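Week 7 handout: our visit to the Zidia open day

Okay, so most of you made it out to Zidia in September (thank you for being on time for the bus!) and I promised to write up the part we rushed through. We got 2 hours there and I could have stayed all day.

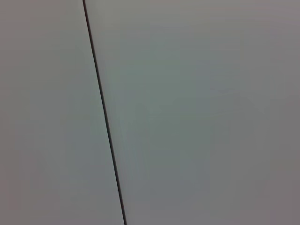
Wrist cameras are what I want you to think about before the next lab. The Wetis arm does its close work by looking from its own wrist, and up close the world gets very plain. Two pale gray panels, no labels, no handles, and the one thing a program can grab onto is that thin dark seam between them, slanting a little. So how would you find that line in code? Start with edges, then fit a straight line, then get the tilt.

For the write-up, keep it under 800 words. Compare the Wetis demo with the Ustard one, and tell me which you'd trust with a cabinet door. It's worth 60 points.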